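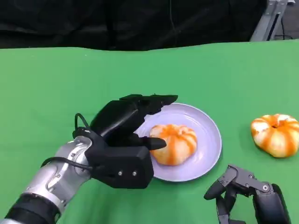
I've come around on food that looks like other food, and it took me long enough. For years I figured if a bun was trying to be a pumpkin, it was hiding something — dry crumb, no flavor, take your pick. But give me a puffy little thing with ridged lobes and orange and white stripes swirling out from the middle, put it on a pale plate over a bright green cloth, and I'm already reaching for it. The stripes do it for me. A plain orange bun would look like a craft project, and the marbling makes it look like somebody had fun with the dough.

My one complaint is that we only let ourselves have these in the fall. Why? I made a batch in January from the Valura recipe (115 grams of milk, and please weigh it, the cup measure came out wrong for me 2 times) and they cheered up the whole week. People ate them over the sink.
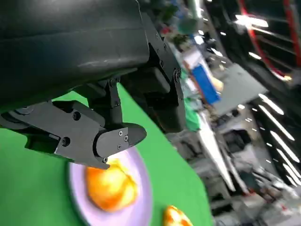 The other thing I'll argue for is the plain background. Skip the fake leaves and the burlap! Green cloth, small plate, bun, done. Orange pops against green all by itself, and you don't have to pick glitter out of your breakfast.

And please don't tell me they're for kids. I'm a grown adult with a mortgage and I want the striped one.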